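The Fruit Table

By Anahera Doolan
January 22, 2020

When I came to Humbridge from a warmer country, I did not think much about how fruit is kept. At home we had a bowl. The bowl was always too full, and the fruit at the bottom was always the first to become soft. My mother turned it over every evening with her hand, like a salad.

Now I have a different opinion. For this article I visited people who arrange fruit with care, and I learned that the container decides a great deal. A bowl hides things. A rack shows them, and then you eat what you see.
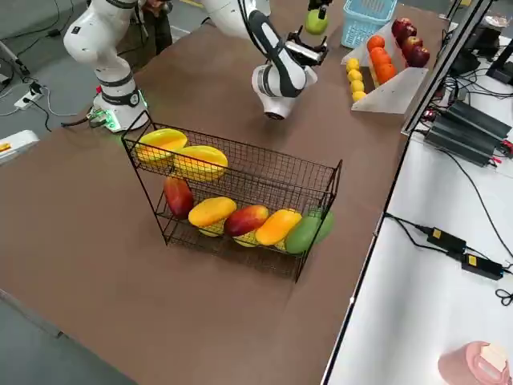 Mangoes in the wire rack, with lemons, oranges and apples on the clear stand.

The wire rack is my favourite of the three things on the table. Air can pass under the fruit as well as over it, and a mango likes this very much while it ripens. The colour of a mango is a poor guide, I must say. A green one can be ready and a red one can be hard as a potato. Press it softly near the stalk and smell it there. My neighbour at Fernlow buys hers in November by the box and puts the hardest at the back, so she has one to eat each day for 5 days.

The stand with steps is made for looking. It comes from the shop counter, and at home it does one useful thing: every row stays separate. Lemons in front, oranges in the middle, apples behind them. I would only keep the apples there for a short time, for they make the other fruit ripen faster. In a cool room they are happier alone.

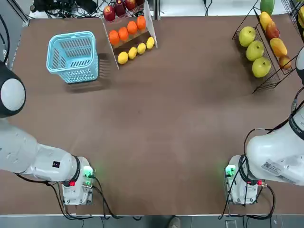
HOME & TABLE DESK | The Fernlow Quarterly

A basket with slotted sides is the simplest answer, and it is easy to carry from the table to the sink. I bought mine at Gudeta, the household shop behind the station, and I have washed it more often than I have washed my curtains. Plastic does not rust. Wire can, if the black coating is scratched, so I dry my rack with a cloth and never leave it in the water.

About weight, please be a little careful. One good mango in my kitchen was 273 grams, and a small lemon can be less than half of this. Put the heavy fruit low. If a rack stands on thin legs, fill both ends before the middle.

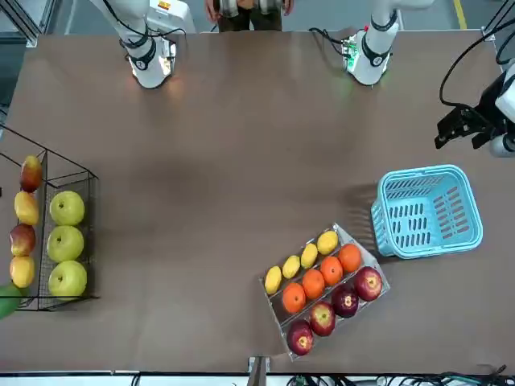 Should I wash fruit before I put it in the rack?
It is better to wait and wash each piece just before you eat it. Fruit that is put away damp goes mouldy sooner, especially where two pieces touch.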